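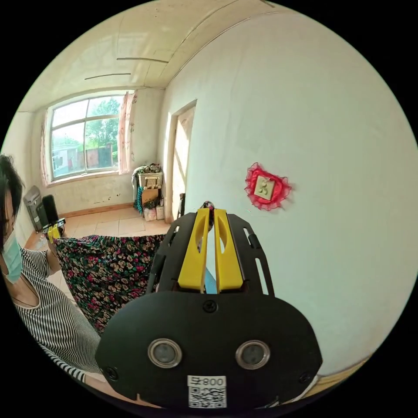
Figure 2. A collection session in a home, view from the hand-held gripper.

4.2 Student data collection. Each team in the course had six students and used two grippers. Sessions took place in private homes, with a second operator working alongside the first, as in Figure 2 – her gripper, like the one in front, has yellow parts. The window at the back was left uncovered in the middle. Teams recorded 100 runs each, and 13 were dropped.

Comments (2)

Jinfeng Xiong: Were the 13 from one team?

Murray Hapeta: No, from four teams. Table 3 has the split.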